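# Urel podcast app, version 2: playback, search and downloads

Urel is a podcast player for phones and tablets. It is made by Penner, a small developer that previously sold an audiobook player. Version 2 replaces the old list view with a queue, adds search inside episodes, and moves some features behind a yearly subscription. I used it as my only podcast app through June, with 41 shows imported from my previous player.

## Setup

Import works through a standard OPML file. All 41 feeds came across, including two private feeds with a token in the address. Artwork loaded slowly on the first run and was cached after that. Played status does not come across, so every show starts with its full back catalog marked as new. There is a "mark older as played" command, but it has to be run on each show separately. For a large library that is tedious.

## The queue

The queue is the main screen. New episodes land at the bottom by default, and each show can be set to go to the top, the bottom, or nowhere. Daily news shows belong at the top with a limit of one episode, and Urel handles this correctly: when a new edition arrives, the previous one is dropped even if it is half played.

The queue holds 100 items. Past that, new episodes are left out without any notice. I found the limit by accident when a weekly history show stopped appearing, and it is mentioned only on the help page. A warning would be enough to fix it.
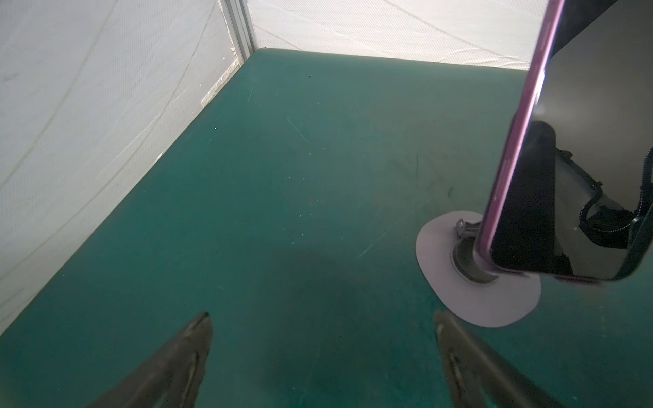

Downloads follow the queue. Urel fetches the first few items over Wi-Fi and removes them after playback. The number can be changed, but storage can't be capped by size, so a run of three-hour interviews takes far more space than the same number of short bulletins.

## Playback

Speed control moves in small steps and is stored per show. Silence trimming has two levels. The lower one is clean on studio speech. The higher one clips the first consonant after a pause often enough to be annoying, and it damages anything with music in it – audio drama in particular should be left alone.

The skip buttons default to 30 seconds forward and back. Both can be changed, though not per show. Chapter marks are read correctly when the publisher includes them. The sleep timer can stop at the end of a chapter, which I used most nights.

## Search

Search inside episodes relies on transcripts. If the feed supplies one, Urel uses it. If not, subscribers can request a machine transcript, which took around two minutes for an ordinary episode. Accuracy was good for clear American speech and poor for place names. My test episode of the travel show *Wadonwood* produced four spellings of Ivedstead, so a search for the town missed most of its mentions. Tapping a result starts playback slightly before the phrase, a sensible choice.

Directory search is weaker. It matches show titles well and episode titles badly, and the results can't be sorted by date.

## Free and paid

The free version includes the queue, speed control, chapters and the sleep timer. Transcripts, sync between devices and the higher trimming level need the subscription. Sync was reliable between a phone and a tablet. On one occasion the tablet lost its position in an episode after being offline overnight.

## Verdict

**Good:** queue rules, per-show speed, transcript search, sleep timer by chapter.

**Bad:** silent queue limit, no storage cap, weak directory search, no import of played status.

I would use the free version for a month before paying. Anyone who listens on one device and never searches transcripts can stay on it.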